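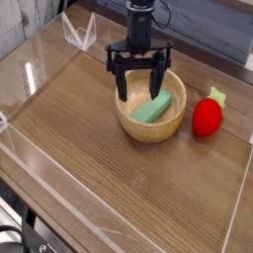
How much money should a small workshop put aside for its first robot arm?
Take the price of the arm and add the same amount again for the gripper, the table, the fixings, the spare parts and the hours of the person who will learn it. We did not do this the first time, and our budget was finished before the arm had moved.

This gallery page belongs to the equipment plan of Bautista, a packing and sorting workshop. It was prepared by Soledad Aguirre with the price notes of Jaqueline Magaña, and it was last changed on May 31, 2020. We show the work at hand and write near it what we have learned about buying. Prices are in dollars and without tax. Please ask for a new offer before you use them, as our suppliers change their lists every August.

Picking from a bowl
A round wooden bowl, a green foam block inside, and the two black fingers open over it. One finger is already touching near the top edge of the block. We chose foam for the first tasks in our plan: it costs almost nothing and it forgives a wrong closing force.

The gripper
Two parallel fingers, as on this black one, are enough for most of our list. The Grikby offer for a two-finger gripper was 1,944, and the Lineck offer for the complete arm without gripper was 3,223. We asked both firms if the fingers can be changed by the user, and we advise you to ask this also, in writing. A spare pair of fingers was 73 – please order it together with the gripper, not later, or you will pay the shipping two times.

Test objects
The plush strawberry to the right of the bowl is soft and has a leafy cap with points, so it is a different kind of shape from the block. In the budget we keep one small line for such objects. A toy is cheap, and a soft shape tells you more about a gripper than the metal cubes which the seller brings to his demonstration.

Table and borders
The work surface has a wood-grain pattern and clear borders at the sides. For borders, brackets and screws we calculated 244, and this was the only line where we stayed under the plan. If your surface is glossy, think also about the lamps. Reflections can disturb a camera, and a matte cover is easier to buy at the beginning than in the middle of a project.

Cables
A black cable makes a loop at the side of the wrist. Measure the longest way of your arm before you order cables, and add some reserve. Grudach sells them only in fixed lengths, and our first order was too short.

Still open in our plan: the service contract for the second year, and who pays for training when a new colleague comes. Jaqueline is collecting the offers for both. If your workshop has already signed such a contract, please write to her through the contact form.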